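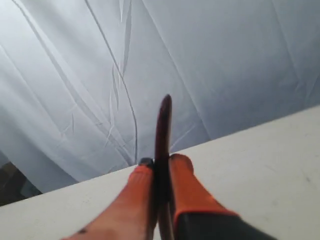 Orange gripper fingers, slender dark item held upright, white tabletop.

Gudham Keep: pre-siege inspection

Server: Vallano
Inspected by: Intan Wattimena
Second check: Kornél Fekete
Date: May 11, 2021

Mark each line OK, FIX or N/A. Comments go under the line they belong to. Anything marked FIX needs a name next to it before the siege window opens.

Walls and gates

Outer wall at full hit points: OK
North gate repaired and locked: FIX (Khải Trương)
Gate is at tier 4 but the lock is still the tier 3 one from April. It opens for anyone with a copied key. Swap the lock first, then repair, or the repair stone is wasted.

Postern door set to officers only: OK
Murder holes clear of furniture: FIX (Châu Vũ)
Two bookcases and a rug. The rug doesn't block arrows but it does block the click, so you end up rolling the rug up in the middle of a fight.

Fire

Water barrels full on every floor: FIX (Tín Vương)
Ground and first floor full. Tower barrels empty. Refill from the well, not the river, as river water counts as "muddy" and only puts out small fires.

No oil stored beside forges: OK
Moved to the cellar after the last siege.

Thatch replaced with slate: N/A
Stable only. Voted to leave it as it is. Mounts should be stabled in town on siege nights.

Traps

All traps set to spare allies: FIX (Kornél Fekete)
Spike pit by the kitchen is still on "everyone". Kornél found this by walking into it. Check again after the alliance list is changed, the setting drops back each time.

Trap count under the limit of 9: OK
Trap levers labelled: OK
Labels are in English only. Tín will add the others when he has ink.

Stores

Repair stones: OK
1,545 in the main chest. Do not take these for house building. There is a separate chest for that on the landing.

Arrows and bolts sorted: OK
Healing draughts in date: FIX (Intan Wattimena)
Bottom shelf has gone sour. Sour draughts still show the red icon, so read the tooltip before you hand them out.

Ballista parts, one spare set each: OK
The Wultard ballista takes its own string and won't accept the standard one. Spare is in the small box behind it.

Exits and respawn

Respawn stone bound to the keep: OK
Cellar tunnel passable: FIX (Châu Vũ)
Rubble at the far end, 5 swings with an iron pick. Cù side is clear.

Ladders in place on the tower: OK
Top ladder wobbles in the animation but holds. Reported to support, no reply yet.

Comments from second check

Agree with all of the above except the postern door. It is set to officers only, but the window next to it has no bars and a small character fits through. Added to the list for Khải. I did not check the east roof as it was dark on the server and I had no torch.

K.F.

Fixed lines to be changed to OK by whoever did the work, with initials.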